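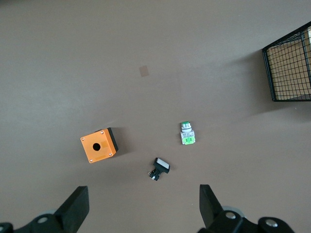 Ticket 339: Start button not switching, packing bench

Status: waiting on part
Site: Undton
Opened by: bench staff

Problem
Green start button does nothing when pressed. The orange enclosure with the black base is from the Belteron kit, one hole in the lid, four corner screws.

Log
09:10 Took the button out of the circuit. Collar and green contact block look fine from outside.
09:25 Meter across the terminals, button held down: open. Swapped leads, same result.
09:40 Tightened both terminal screws and tested again. Closed on 2 presses, then open.
10:15 Wire basket stays on the table for now. The light wood board is in the bottom of it and the blue plate is on the board. 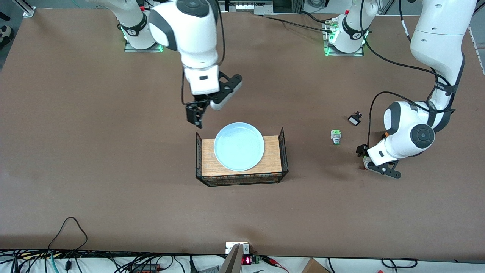
10:30 Asked Vokix for a replacement contact block. They quote 72 hours. Stock sheet says this button has done more than 400 shifts, so wear is likely.
10:45 Checked the hole in the orange lid against the collar. It fits, so the enclosure can be reused.

Next steps
Fit new block, repeat the meter test, then put the four lid screws back. Do not overtighten. Close the ticket if it passes.

Last updated: August, 10:50

Contact: Ambrose Bench Support | Back to top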